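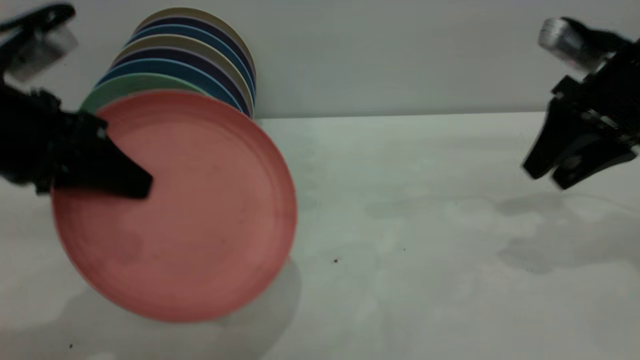
Ultside Community Board > Local Politics > Governor's race: Bakke debate

tollroad_ted
28 Mar 2022
Did anyone else watch the debate in Bakke last night? Two hours, and the sales tax on groceries got maybe one question. My wife and I keep receipts, and we paid $127 in grocery tax over the winter. I wanted to hear all 3 candidates say yes or no on ending it. One said yes, one said "phase it down," and one talked about his record as county executive.

millpond
He did answer it. He said he would keep the tax until the state has another way to pay for the rural clinics. You may not like the answer but it was an answer.

tollroad_ted
I watched it again this morning. He said the clinics matter and that he would "look at everything." I don't count that as keeping the tax or ending it.

Precinct9
The clinic money is the real issue. When the state closed the one in Dultus, people there had to drive to Mokgate for blood work. If you cut the grocery tax with nothing to replace it, there will be more of that. The phase down plan at least has a schedule attached.

hank_on_4th
A schedule that starts after the next election. I've heard that one before.

Precinct9
It starts in July of next year. It's on her website, second page of the tax section.

hank_on_4th
OK, I stand corrected on the date. I still don't see where the money comes from. The website says "savings in state purchasing," and every candidate since I started voting has said that.

sparrow22
I was in the room. What didn't come across on TV is that the crowd booed the moderator for cutting off the clinic question. They moved on to the highway bypass and spent a long time there. I live in Dultus and I don't know a single person who brings up the bypass.

millpond
People in Ultside bring it up all the time. Try getting across the river at 5 pm.

sparrow22
Fair enough. I'd still trade it for a clinic.

grayfield
Does the debate even matter at this point? The last primary here was decided by 721 votes and most of those were mailed in before the final debate.

Precinct9
721 votes is exactly why it matters. Mail ballots for this one haven't gone out yet.

tollroad_ted
Back to the tax for a second. I wrote to all of the campaigns asking for a yes or no. So far I have 2 replies and one of those is a fundraising letter. I'll post the other one when I get home – it's longer than I expected and I haven't read the whole thing.

hank_on_4th
Please post it. Is it from the phase down campaign?

tollroad_ted
No, the county executive's office.

millpond
So he did answer.

tollroad_ted
He sent four pages. I'll tell you tonight if there's an answer in them.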